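발표자 노트: 임대용 소형 주택의 공실 기간과 호가 조정
Heltau 지구 사례, 2025년 2월 2일

슬라이드 1. 범위
대상은 Heltau 지구의 전용 40제곱미터 이하 임대 주택 1,420호. 신축 분양 물량은 제외. 단기 임대도 제외. 자료는 Clellano 중개망의 등록 기록이며 직거래는 잡히지 않는다. 이 한계는 질문이 나오기 전에 먼저 말할 것.

슬라이드 2. 용어
공실 기간은 전 임차인 퇴거일부터 다음 계약 체결일까지로 잡는다. 입주일 기준이 아니다. 입주일을 쓰면 수리 기간과 이사 일정이 섞여 건물 간 비교가 어렵다. 호가는 최초 등록 금액, 조정가는 계약 직전의 등록 금액. 관리비는 양쪽 모두에서 뺀다.

슬라이드 3. Eichhorn 단지
105호 규모의 단일 소유 단지. 전 세대 평면이 같아 층과 향의 영향만 분리해서 볼 수 있다. 저층 세대는 호가를 늦게 내리는 경향이 있고, 그만큼 계약도 늦다. 그래프의 세로축은 일수이고 금액이 아님. 지난번 발표에서 혼동이 있었으므로 축부터 읽고 시작한다. 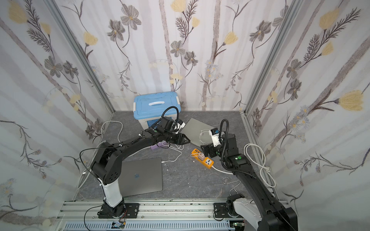
꽃무늬와 세로 줄무늬 벽지, 짙은 회색 대리석 무늬 바닥

슬라이드 4. 내장 마감 변수
등록 기록의 마감 항목은 벽지, 도장, 기타의 세 값뿐이다. 무늬나 색상은 기록되지 않는다. 바닥재는 별도 항목이지만 누락이 많아 회귀식에 넣지 않았다. 마감 교체 여부는 넣었다. 교체 세대의 공실이 짧게 나오지만, 교체하는 소유자가 호가도 빨리 조정하므로 인과로 해석하지 말 것.

슬라이드 5. 호가 조정 시점
Mudo 방식은 등록 후 6주에 첫 조정을 권고한다. Heltau 자료에서는 첫 조정이 이보다 늦은 세대가 다수. 조정 폭보다 조정 시점이 공실 기간과 더 강하게 연관된다. 표의 괄호 안은 표준오차. 시간이 부족하면 표 하단의 층별 결과는 건너뛴다.

슬라이드 6. 계절성
5월 등록분은 따로 표시했다. 학기와 인사 이동이 끝난 뒤라 문의가 줄어드는 구간이다. 계절 더미를 빼면 조정 시점의 계수가 과대 추정된다. 보정 전후 값을 나란히 보여 주고, 본문에서는 보정 후 값만 인용한다.

슬라이드 7. 남은 작업
직거래 표본 확보. 재계약 세대의 처리 기준 확정. 현재는 재계약을 공실 0일로 넣지 않고 표본에서 제외했다. 포함할 경우 평균이 크게 내려가므로 두 결과를 병기할 예정.

예상 질문
보증금 전환율: 등록 당시의 전환율로 환산. 계약 시점 전환율을 쓴 결과는 부록 표에 있음.
다른 지구 적용: 평면 구성이 달라 계수를 그대로 옮겨 쓸 수 없음.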